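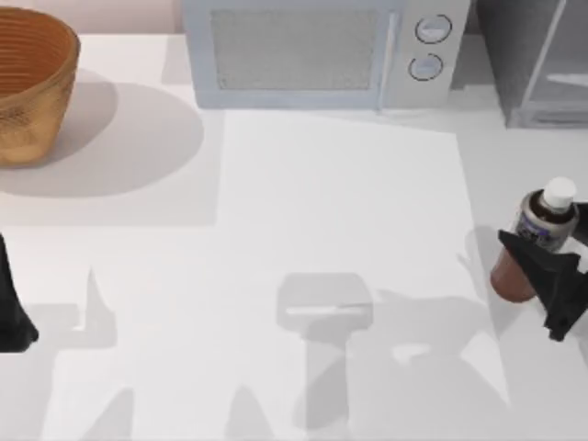
Microwave and woven basket on a white worktop.

Dovinitz Worktop Oil-Free Sealer, 1 litre

Sold by Ostrowski Kitchen Supplies. Notes by Henryk Sowa.

We didn't want to stock this. Sealers are the part of the trade where the claims get silliest, and the Dovinitz leaflet is no better than the rest. It says the sealer "renews" a worktop. It doesn't. If your worktop is scratched before you start, you will have a scratched worktop with sealer on it. We took a batch in September, tried it on our own counter and in my kitchen at home, and decided it was good enough to sell with the leaflet taken out and this page put up in its place.

What it is

A thin, water-based sealer for stone worktops and for unglazed tile. You wipe it on, leave it, and buff off whatever hasn't soaked in. It dries clear. It smells faintly of glue for an evening and then of nothing much.

What it is not for

Laminate, steel, glass, or anything already varnished. It can't get into those surfaces, so it sits on top and goes tacky. Dovinitz prints "suitable for most kitchens" on the label, and I would ignore that. If you don't know what your worktop is made of, put a few drops of water somewhere out of sight. If they are still sitting there as beads when you have finished a cup of tea, you either have a surface that won't take sealer or one that has been sealed already. In both cases keep your money.

How far it goes

The label says one bottle does a large kitchen twice over. I got one coat on my own worktop, which is not large, and had enough left for the windowsill. Old stone drinks more than new. If you have a long run of it, order two bottles and send back the one you don't open. We take unopened bottles back for 30 days.

Using it

Clear everything off. People try to work round the kettle and the bread bin, and then wonder why there is a dull ring where each one stood. Wash the surface with plain washing-up liquid, rinse, and let it dry overnight.

Put the sealer on with a folded cotton cloth. The foam pad tied to the neck of the bottle is too small and sheds bits, so I throw mine away. Work in patches you can reach without stretching. Leave each patch for 11 minutes (the leaflet says five, but at five it was still wet on ours) and buff it with a dry cloth until it stops dragging.

Wait 6 hours before you put anything back, and longer for anything heavy. A microwave or a big mixer will print its feet into sealer that hasn't hardened - I have the marks to prove it. Baskets and trays can go back the same evening if you put a sheet of baking paper under them.

Open a window. Wear gloves if your skin is touchy.

How long it lasts

Dovinitz says two years. I don't believe any figure like that, as it depends on how often you wipe down and with what. The counter in our shop gets cleaned several times a day and needed doing again by spring. A kitchen where one person makes toast will do better. Try the water drops every so often and reseal when they start to soak in.

Stains

It slows them down. Red wine wiped up the same evening left no mark on our test piece. Turmeric left overnight did, and so did beetroot. Lemon juice and vinegar will dull marble whatever you put on it, because that is damage to the stone and no sealer of this sort prevents it.

Compared with the others we sell

Brustden Stone Guard costs less and is fine on tile, though I found it left streaks on dark stone. Hasen makes a two-part sealer that lasts longer, but you have to mix it, it stinks, and once it has set any mistakes are yours for good. For a first go I would pick the Dovinitz. For a floor I wouldn't pick any of them without ringing us first.

Details

Size: 1 litre
Finish: clear, slightly satin
Coats: one on newer stone, two on old
Shelf life once opened: use it by the end of the season, the lid is poor
Storage: indoors, away from frost
Order code: 136

Supplied with the foam pad mentioned above. Cloths are not included. Collection from the shop is free, and bottles sent by post go out upright in a sealed bag after some early ones leaked.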